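Zodgate opens orders for the Tonar hand-held gripper kit

Levchenko, Sat 13 November – I'm Inna Lytvynenko, I run product at Zodgate, and I get to share the fun news: you can order Tonar starting today! It's our hand-held gripper with a camera on board (yes, the one we've been hauling to every meetup we could find since September). You pick things up with it the way you'd use kitchen tongs, and the recording goes straight into training your robot arm. 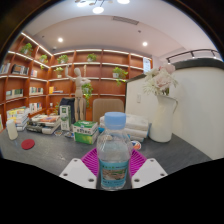

We wanted it to be happy in ordinary rooms, with all the clutter people live with, so our early testers took it home and just got on with their day. Pylyp Kuzmenko and Mahlet Asfaw logged 3,184 grasps between them, and their notes gave us softer fingers and a much nicer trigger – thank you both!

The first batch is 200 kits. Each one comes with the gripper, four spare fingers, a charger and a year of our Wuvside software for sorting and labeling your clips. Orders ship in nearly seven weeks, and labs buying more than one should talk to Karim Salem in sales.

Press contact: Wendelin Holzer, Zodgate press desk. Loan kits are available for reviewers.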